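Pavement Materials and Street Layout
Handout 4: Sidewalk slabs, joints and curbs

Reading for this unit: chapter 2 of the course pack, and the Orkedholm maintenance tables. Bring both to class. The worksheet on joint spacing is due Mon 26 August.

Scope. These notes cover plain concrete walks next to a paved street. Brick and stone walks were covered in June and are left out, except where they share a base with the concrete.
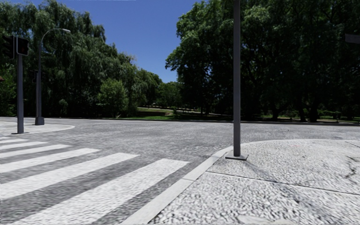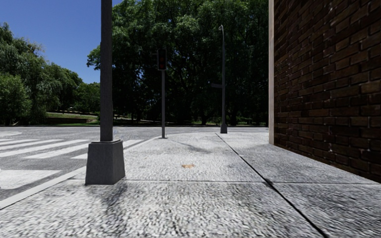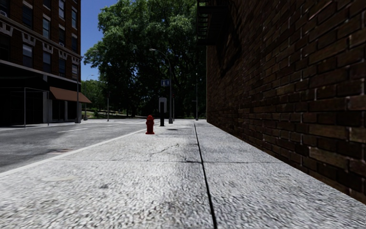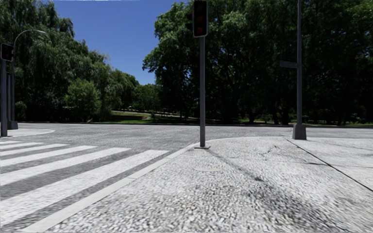

Fig. 1. Street and sidewalk surfaces, computer renderings.

1. Joint types

A contraction joint is a weakened line. The slab is grooved or sawed to a quarter of its depth so that shrinkage cracks form there. An isolation joint goes through the full depth and holds a soft filler. It separates the walk from anything that moves on its own: a building wall, a pole footing, the back of the curb. A construction joint marks the end of one day's placement and should fall on a planned contraction joint where possible.

Many trade sources use "expansion joint" for any wide joint. In this course the term is used only when the filler is meant to take up thermal growth.

2. Slab thickness and base

The default walk is 4 inches thick on compacted granular base. Driveway crossings are thicker. The Sekov and Odamano sections in the course pack differ only in the base: Sekov is on clay, Odamano on sand. The clay section needs drainage at the low edge, and the worksheet asks for it.

3. Cross slope

Use 2 percent maximum toward the street. Measure it at right angles to the direction of travel. Where the walk meets a driveway, hold the slope on the walk and take up the difference in the apron.

4. Cracks

Record width, direction and distance to the nearest joint. Random hairline cracks are cosmetic unless one side has dropped. A crack running out from an inside corner usually means a joint was left out. Map cracking — a fine net over the whole surface — points to poor curing and is logged separately.

5. Worked case: El Ouafi

The walk is 400 feet long. The log lists 78 slabs, nearly all on the original base. Students should find the mean slab length first, then compare it with the joint spacing limit in the tables. Keep units in feet and inches throughout.

Terms to know: bleed water, broom finish, dowel, faulting, spall.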